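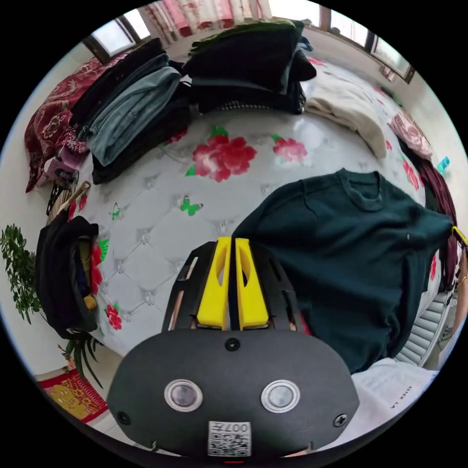
Folded piles along the top of the bed, green sweatshirt next in line.

Folding on the bed: the things people ask me most

I put up a post about folding all my washing on the bed and the questions have been trickling in ever since, so I've gathered them into one page. I'm Lilian Kaijage, I live in a small flat in Motham, and I've never owned a proper folding table. The bed does the job!

Why the bed and not the kitchen table?

Space, mostly. My kitchen table seats 2 if neither of you wants elbows, and it usually has crumbs on it. The bed is the biggest flat thing I've got (I suspect it's the biggest flat thing most people have got) and you can lay a whole jumper out with both arms stretched. It also means I can't go to sleep until the job is finished, and that has been a marvellous cure for putting it off.

Do you make the bed first?

Always. Pull the cover smooth right up to the corners before a single thing goes on it. If there's a lump underneath, everything you fold on top comes out wonky. A quilted cover is fine as long as it's pulled tight. Blankets get shoved to one side, out of the way, and I don't fuss about how they look.

How do you fold a sweatshirt so it doesn't spring open?

Lay it flat with the collar pointing away from you. Smooth the body with your palms, bring one side in towards the middle, fold the sleeve back down along itself, then do the same on the other side. Now fold it up from the hem in thirds. If it still springs open the folds are too fat - flatten it, have a breath, and go again. Thick hoodies are a law unto themselves and I just fold those in half.

What about knitwear?

Folded, never hung. I had a lovely long cardigan from a shop in Kesilberg that grew two extra inches at each shoulder on a hanger, and I'm still cross about it. Chunky jumpers get their own spot so they don't squash or topple the thinner things.

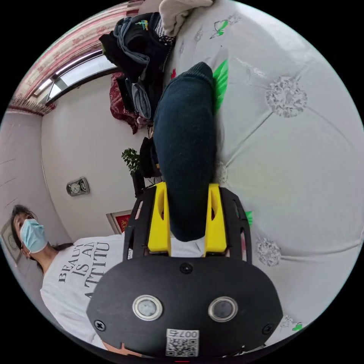
What's the best way to fold long, thick socks?

Lay one on top of the other with the toes together, fold them in half, then in half again, and stand them upright in the drawer. I gave up balling them years ago. It stretches the cuff of the top sock and then you spend all winter hoiking it up your leg.

What do you do with odd socks?

They live in a cloth bag on the back of the door for 4 washes. If the partner hasn't turned up by then, the odd one becomes a duster. My sister in Remen keeps hers indefinitely and wears them mismatched, and I have to say she seems perfectly happy.

Do you sort by colour or by type?

By type first, then by colour if I'm in the mood. Trousers with trousers, tops with tops. Dark clothes are a nuisance because everything black looks the same from the side, so I turn the folded edge towards me and leave a bit of neckline showing on the tops. Saves pulling the whole pile apart when you're half asleep at six in the morning.

How high can a pile go?

I stop at 5 jumpers. T-shirts can go higher, but once a pile starts leaning you may as well split it and be done with it. Put the heaviest things at the bottom. I know that's obvious, and I still forget.

How long does it all take?

A full load takes me 30 minutes with the radio on, longer if there's a play. My friend Salian can do hers in half that, but I've seen her drawers and I'll leave it there.

Where do the towels go?

Last of all, so they don't end up hogging the middle. 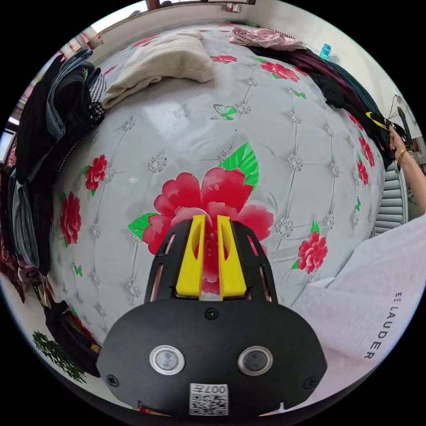

I do mine in thirds lengthways and then in half, which fits my airing cupboard shelf nicely. If your shelves are deeper, do them in half and half again. Hand towels I roll, and they go in the basket by the sink with the flannels.

Should I fold straight from the dryer?

If you can, do! Cotton folds beautifully while it's still warm. I haven't got a dryer, so mine comes off the airer and sometimes feels like cardboard, in which case I give each thing a good hard shake first. Do check the waistbands and the seams under the arms though. They're always the last bits to dry, and one damp pair of jeans will make a whole drawer smell by the end of December.

Can I send you my own question?

Please do, there's a comment box at the bottom. I read them in the evenings and add the useful ones here when I next do an update. Fitted sheets are coming, I promise - I'm still practising.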